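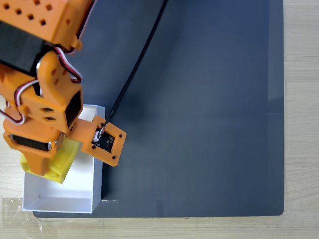 Orange arm, servos and wiring, over the gray mat.

2 min read

2022-03-02
Thin crust, low hydration. Repeat of the Salow kitchen dough with Onero flour in place of the old Vlček sack, which is finished.

Test batch: 200 g flour, 106 g water, so 53%. Salt, oil and yeast as on the last sheet. Mixed by hand. The dough stayed shaggy for longer than with the Vlček flour and I was tempted to add water. Didn't. It came together after the first rest.

Split into two balls, covered, left in the fridge overnight. Izzati sheeted both this morning. First one tore near the rim, taken out too cold. Second one sat on the counter while the first was baking and rolled out clean. Docked both.

Wulden deck set to 295 °C. The display reached setpoint well before the stone did, same as before. Should log stone temperature separately; the probe is in Zdenka's drawer.

Bake 1: pale underside, edge fine, center bends when lifted. Went in too early, my call.
Bake 2: even color underneath, cracker snap to the middle, a few blisters where the docking missed. Cheese a bit ahead of the crust. Sauce the same on both, spread thin.

Zdenka Yordanov tasted both and found the second one short on salt. Izzati disagrees. No change to salt until we have a blind round.

Next: same formula, longer time out of the fridge before sheeting, stone probe in. Keep the Onero lot label, it is taped inside the back cover.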